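Fitted sheet keeps wrinkling diagonally on guest bed

Home & Household > Bedding and Linens

Clernon Community Help

Victor Minja
Posted in April, 3 replies

I have a gray fitted sheet on the bed in our spare room and I can't get it to lie flat. The creases run diagonally across the middle and the upper part of the mattress. I have ironed it twice. It looks fine for an hour, then the same lines are back.

Details, in case they matter. The sheet is a Nulton, cotton, labeled for a mattress up to 12 inches deep. The mattress is 10 inches, no topper. Washed at 104 F, tumble dried on medium. The bed is against the wall on the headboard side, so the top corners are awkward to reach.

The room doubles as a play area in the daytime. My daughter keeps her plush fruit and vegetables in a white plastic basket and sorts them on the bed.

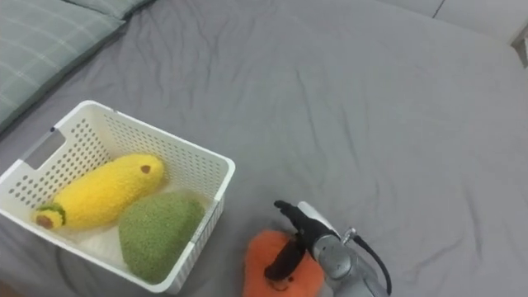 I would like to know whether the fault is in the size of the sheet, the elastic, or the way I put it on. I'd prefer not to buy another one. The pillowcases from the same wash came out flat, so I doubt it is the dryer.

Dennis Mfaume
412 posts

Diagonal creases on a fitted sheet usually mean uneven tension between opposite corners. Ironing doesn't change the tension, so the lines return.

Check the pocket depth first. A 12 inch pocket on a 10 inch mattress leaves spare fabric on every side, and it has to go somewhere. If the elastic is sound, most of it tucks under. If the elastic is weak, it creeps back to the top.

Then refit it in this order:

Pull the bed away from the wall.
Fit the top left corner, with the seam exactly on the mattress corner.
Fit the bottom right corner.
Fit the top right, then the bottom left.
Lift each long side and tuck the slack under at the midpoint.

If a seam sits even an inch off the corner, you get a diagonal line. Mark the top edge with a stitch of colored thread inside the hem. On a mattress that isn't square, a sheet put on sideways will never fit.

If the elastic is gone, sheet suspenders are cheaper than a new sheet. I use the Hidanico crossed type with clips. They take some 54 inches of stretch before they start to slip.

rugemalira_laundry

just buy a jersey one, no ironing

K. Two Rivers

Agree with Dennis on the seams. I would add that medium heat for a full cycle sets creases if the load is balled up inside the fitted sheet. Take it out slightly damp and put it straight on the bed. Also, anything pushed or dragged across the mattress during the day moves the fabric with it, so lift the basket by the handle when you move it.

Victor Minja

Measured again. The right side seam at the top was nearly two inches off. Refitted it in the order given and ordered the clips. Will report after the next wash.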